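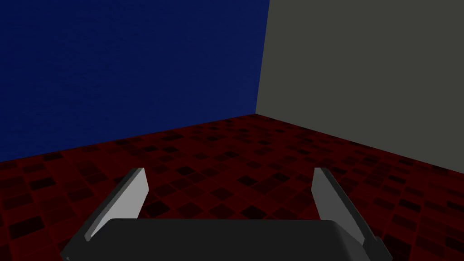

Skivatwood: Frequently Asked Questions

What is Skivatwood?

Skivatwood is a method for training a robot policy in simulation when the camera is fixed near the gripper. We change the colors and textures of the room between episodes, and we ask the policy to predict its own next view as well as its next action. The second part is what we call the view loss.

Why are the rooms so plain?

We tried richer rooms in the beginning, with furniture and windows. The policy learned to use the furniture as landmarks, and then it failed when we moved them. Now a room has flat walls and a tiled floor, and the generator chooses the colors. The corner between two walls gives enough information about direction for the view loss to work.

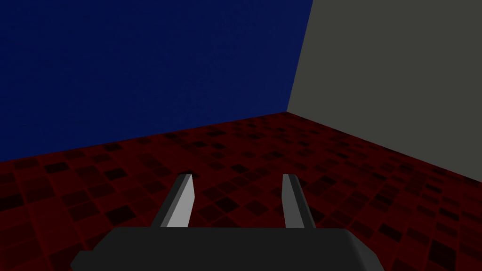 Gripper view in a room with a blue wall, a gray wall and a red tiled floor. The fingers are open.

Does the floor pattern matter?

Yes, more than we expected. With a floor of a single color, the policy could not judge well its distance to the ground. The tiles look smaller when they are far away, and this helps. We do not use a strict alternating pattern, because in our tests the policy sometimes confused one position with another that was two tiles away.

How many rooms do I need?

Our main result uses 2,000 rooms. With 400 rooms the success rate in unseen rooms was lower by 18 points. We did not test larger sets, so we cannot say where the improvement stops.

How long does the training take?

On our machine with 4 graphics cards it takes around one day. It is possible to use a single card, but please make the batch smaller and also lower the learning rate.

Is Plotgate the same thing?

No. Plotgate is the tool that draws the training curves and saves the rendered views. You can use Skivatwood without it. Many users install both, and for this reason the two names are often mixed up in the questions we receive.

Which baseline did you compare with?

We compared with Olivares, our earlier method, which changes the colors but has no view loss. Both methods used the same rooms and the same number of training steps. Olivares is still the better choice if your camera is mounted far from the gripper.

Has it been tested on a real robot?

Only in a small trial, and the results are not in the paper. The real fingers bend a little under load and the simulated ones do not. We are working on this problem and we prefer not to give numbers yet.

My gripper has a different shape. Can I use the trained weights?

You can start from them, but you will need to train again for some time. The gripper covers a large part of the lower view, and the policy becomes used to its outline. Replace the gripper model in the Uvside folder first, then run the short training script.

Where can I report a mistake?

Please use the issue page of the project. We read it every Monday.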